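About Doherty & Ikness

We started in February with one kettle, a borrowed stockpot and far too many lemons. These days we brew cold tea, ginger cordial and a rather fierce apple vinegar drink for cafés and village shops in and around Nallham, and we still love doing it! 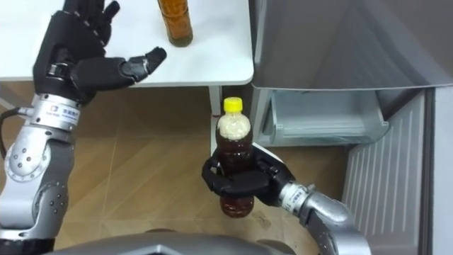

Tea is where most people begin with us. We steep it strong, let it cool slowly and bottle it in small runs of 50, which is as many as our kitchen will take in one go. Clear bottles suit us because you see what you're getting, right down to the deep reddish-brown of a dark brew and the pale foam sitting on top of it under a yellow cap (we're very fond of that foam). The cordial takes longer, 21 days from chopping to pouring, and we taste it far more often than we need to.

Our kitchen is on the ground floor of the old Stesterix building, and it's a proper working room. Notes get written to each other all day long, mostly about lids, labels and shutting things. 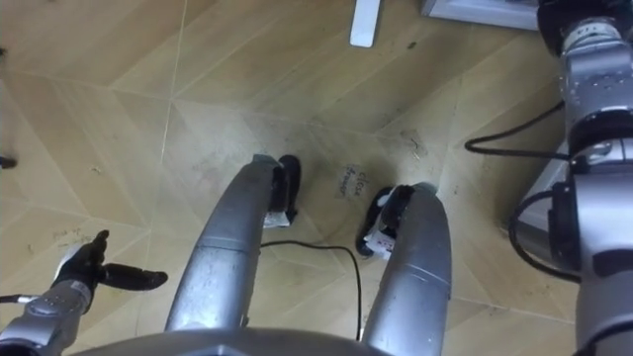
We also run tasting afternoons for schools and clubs, up to 28 people at a time. Everyone mixes a blend of their own and takes a bottle home, and some of the best ideas on our list came from those sessions – do try the pear and mint!

Bring your empties back whenever you're passing.

Page updated April 2013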